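Small Racks in Old Buildings: Weight, Air and Cable
Speaker notes, August 2018

Slide: Title
Leave up while people sit down. Mention that the handout has the checklist and the slides don't. Questions at the end, except on grounding, which should be asked when it comes up.

Slide: Scope
Network and audio equipment in buildings that were not planned for it. Small installations only: a closet, a landing, the space under a stair. Large server rooms have their own standards and their own people.
The running case is the Eder building. Brick, timber floors, finished in 1901. Tenants are offices on the upper levels and a music school at street level. The cabling contractor was Zemano. The monitoring software is Tima, which comes up again under heat.
State clearly that nothing here replaces a structural check. If the floor is in doubt, stop and get one.

Slide: What the building gives you
Old closets are deep and narrow. Doors open inward. The walls may be lath and plaster, and a wall bracket that holds in block will pull out of plaster with the first heavy switch on it.
Floors slope. In the Eder building the slope could be felt walking down the corridor. A rack on casters will find the low side. Use leveling feet, set them with the rack in its final place, and check them again after loading.
Timber floors also carry vibration. The music school had drum practice below the first closet. Spinning disks logged read errors during practice hours and the error rate dropped when the disks were moved upstairs. I would not call that proof. It was enough to move them.

Slide: Weight and where it goes
Heavy equipment low. Everyone in the room has heard this and most have broken it, usually for cable reach. The battery unit goes in the bottom. Storage goes above it. Switches and patch panels can go at the top.
Open frames need more care than closed cabinets. A closed cabinet has side panels that add stiffness. An open frame depends on its corners, so loose corner bolts show up as sway. Tighten with the frame empty and square, then load it.
Short frames that stand on a table or a shelf have the same problem on a smaller footprint. Mounting the main unit high makes it easy to reach and raises the center of gravity. Fasten the feet to the surface, or put ballast in the bottom.
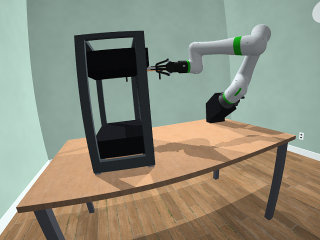

Open rack on a tabletop, black unit mounted in the upper part. Rendered view.

Pause on the tipping point. The test is simple: pull the heaviest unit forward as far as it will go for service and see whether the feet stay down. Do this with a second person holding the frame. If the rear feet lift at all, the layout is wrong, whatever the total weight says.
Slide rails make this worse. A unit on rails puts its full weight in front of the posts. Never extend more than one at a time. Put a label on the frame that says so, at eye level, on the side where people stand.

Slide: Air
The common mistake is to treat a closet as a room. A closet with a shut door has almost no air exchange. The equipment warms the air and then takes the same air back in.
Check fan direction before anything is bolted in. Most switches pull air from one end and push it out the other, but some run side to side, and the same model may be sold both ways. A unit with its intake facing another unit's exhaust will run hot even in a cool building.
Blanking panels: fit them in closed cabinets. In an open frame they do little, because the air goes around the sides.
Door grilles: one low, one high. A single grille in the middle is the usual landlord compromise and it performs poorly. If only one can be had, ask for high.
In the Eder building, Tima was set to log inlet temperature on two switches. The upper switch ran hotter through the whole winter, including December, when the heating riser behind the back wall was on full. The summer figures were lower than the winter figures. Let that sink in, then explain the riser. Always ask where the pipes are.

Slide: Power
Find out what else is on the circuit. In older buildings the closet outlet may share a breaker with corridor lighting, a kitchen, or a cleaner's socket on another floor. Turn the breaker off, with notice, and walk the building.
Battery units are sized on load and run time. Buyers tend to look at load only. At the Eder building the quoted unit was 3000 VA, far more than the load needed, and it was chosen because it was in stock. It was also too heavy for one person to lift into place and its plug did not match the outlet. It went back. Order the plug type first, then the capacity.
Grounding: bond the frame to the building ground with a proper conductor. Paint is an insulator. Scrape it or use a toothed washer. Do not assume that the mounting screws make contact.
(Expect a question about pipes as ground. The answer is no. Sections of old pipe get replaced with plastic and the record of it is often missing.)

Slide: Cable
Pull more than you need and leave a service loop. The loop belongs in the ceiling or on the wall, on a hook, never coiled in the bottom of the rack where it blocks air and catches feet.
Keep bend radius in mind at the point where the bundle enters the frame. Damage is most likely there, and it is hard to see because the jacket looks fine.
Use hook-and-loop ties. Plastic ties get overtightened, and cutting them off later puts a blade next to live cable.
Label both ends. Zemano's first pass was labeled at the panel only. Tracing the rest took two evenings with a tone generator, and the cost of that was shared after some discussion. The second contract had a label clause in it.
Fire stopping: every hole through a floor or fire wall gets sealed again after the last cable goes in. Photograph it before the ceiling is closed. The inspector will want to see it and will not want the ceiling opened.

Slide: Noise
Brief. Fans are audible through a hollow door. Grønli, the office tenant next to the upper closet, complained in the first week. Rubber gaskets at the rails helped a little. Changing the fan profile helped more. A solid door would have helped most, and it would have made the heat problem worse. Say that the two have to be settled together.

Slide: Paperwork
Keep a drawing of the rack taped inside the closet door. Date every change. Include the unit position, the circuit, the fan direction and the person to call. An online copy is useful until the switch that carries it is the one that failed.
Spare screws and cage nuts in a bag, tied to the frame. They come in more than one thread, so write the thread on the bag.

Slide: Handout and questions
Point to the checklist. First page is for the site visit, second page is for the day of installation.
Likely questions: wall brackets in plaster (use a backing board fixed to the studs), carpet under feet (cut it out), locks on open frames (lock the closet).
If time is short, skip Noise and take grounding questions first.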